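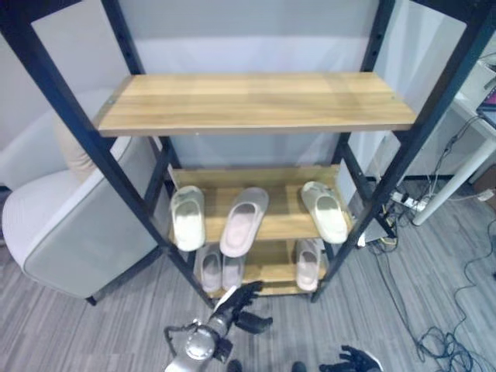

Plostthorpe council wants to move its lost property service out of the town hall and into an app, and says the switch will save money from May. The app, made by a firm called Skillora, will let people search for missing things by typing in a description. That sounds fine for a phone or a set of keys with a name on the fob. It sounds less fine for the sort of thing people leave behind at a swimming pool, where one pale pink open-toe slipper with a thick sole looks very like the next, and the only sure way to find your own is to go and look at the shelf.

The council logged 1314 items last year and says 900 of them were never claimed. It blames the opening hours of the present desk, which shuts at four and does not open on a Monday. A simpler answer might be to open it on a Monday. The papers put to councillors do not mention this, nor do they say what a longer day would cost.

Under the new plan, anything handed in will go to a store run by Fluvard on the edge of town — a bus ride and a fair walk from the centre. Owners who find a match will pay a fee to have it sent on, or collect it by appointment. Items will be kept for 20 days. The desk now keeps them for three months.

The council says a trial of the app had "a very good response" from residents. Asked how many of those who took part got anything back, it said the figures were still being worked on. It also said 1000 people had downloaded the app, which tells us how many people have lost something, or were curious, and little else.

A vote is due before the summer break. The desk stays open until then, Mondays excepted.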